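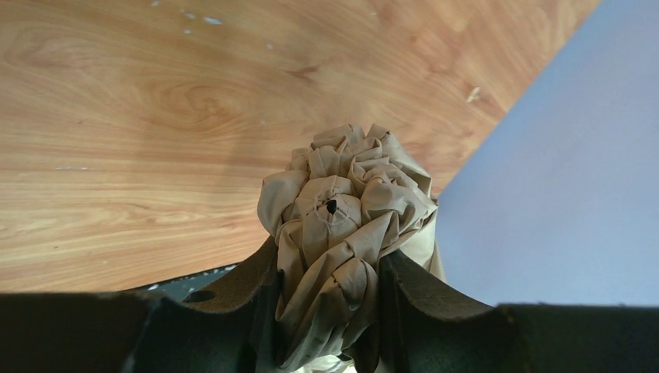
Kong wakes up in the second half, and so does the whole building

After a rough spring, the Gronow guard finally looked like the player we all fell for last season

By Etenesh Abdella
May 13, 2021

I've been to a lot of Gronow home games this year, and I can tell you the exact sound the crowd makes when Seon-mi Kong misses an open three. It's a kind of polite sigh. We've had plenty of practice at it since March, when her shot went missing and took most of the team's offense along with it.

So when she clanked her first four against Hernen the other night, I heard the sigh, I may have joined in on the sigh, and I started thinking about the drive home. Gronow was down 16 at the half. The guy next to me was already putting on his jacket!
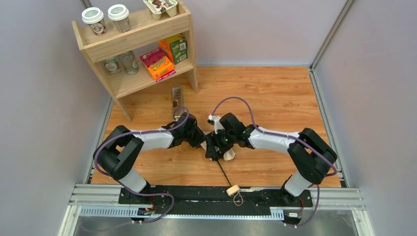
Photo: Milagros Tan

Then the third quarter started and Kong hit one from the corner, right in front of the Hernen bench. Next trip, same corner, same result. After that she stopped looking at the rim like it owed her money and just played. She drove, she kicked it out, she drew a charge on a player who had to be a foot taller than her (okay, maybe eight inches), and by the end of the quarter Gronow had the lead.

The final was 69-67, which should tell you it wasn't pretty. Hernen had the ball with the clock running down and got a decent look from the elbow that rolled off the side of the rim. I was standing on my seat at that point and I'm not sorry.

I caught Kong in the hallway afterward with ice on both knees and asked her what changed at halftime. I was hoping for a big speech. "Coach told me to shoot it or sit down," she said. "I didn't want to sit down."

Coach Edgardo Navarro gave me a slightly longer version. He says he'd been after her for weeks to quit passing up shots, and that she'd been getting to the gym early and shooting fine when the place was quiet. "I see it every morning," he told me. "I wanted everybody else to see it before the season ran out on us." 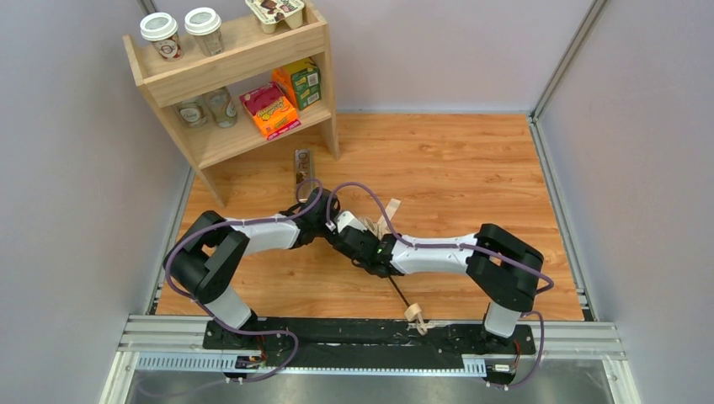 And the season really is running out. Gronow has two games left, both on the road, and probably needs to win them both to stay ahead of Stutness for the last playoff spot. Stutness has the easier schedule, and they also have the tiebreaker thanks to that overtime mess in the winter that I promised my editor I would stop bringing up. (The clock was wrong. I'm done now.)

The other good news from the Hernen game was Reynaldo Tolentino's defensive plan. He's the assistant who runs that side of the ball, and he switched to a zone right after the break. Hernen's guards looked pretty confused by it. They'd been walking into the lane all through the first half, and suddenly they were tossing the ball around the outside and heaving it up late. Tolentino wouldn't take any credit when I asked. He wanted to talk about the rebounds they gave up, and he had a list.

It helps to remember where this team was not so long ago. In their worst game of the year they gave up 121 points to Brulleo, and I left that one early, which I've never done before. Hardly anyone talked in the parking lot. If you'd told me then that I'd be doing playoff math in the middle of May, I would have laughed at you.
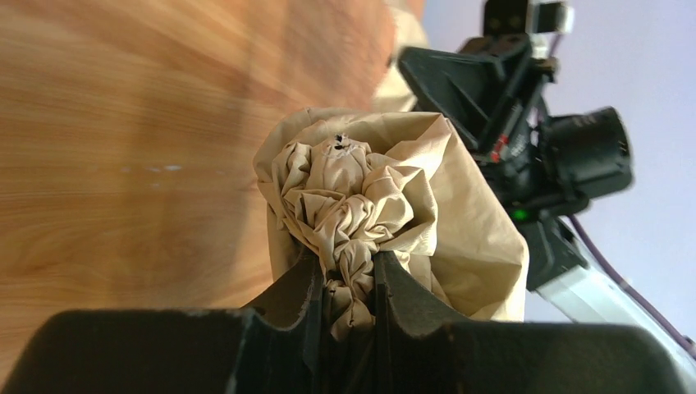
One night doesn't fix a slump, and I know that. Kong knows it too. She mentioned the four misses before I did, and she was more interested in those than in the corner threes. She also said her legs felt like concrete and that she was going to eat an entire pizza, so I let her go.

Gronow plays at Stutness next, and tickets on the visitors' side are almost gone. I already have mine. Come find me, I'll be the one yelling about the clock.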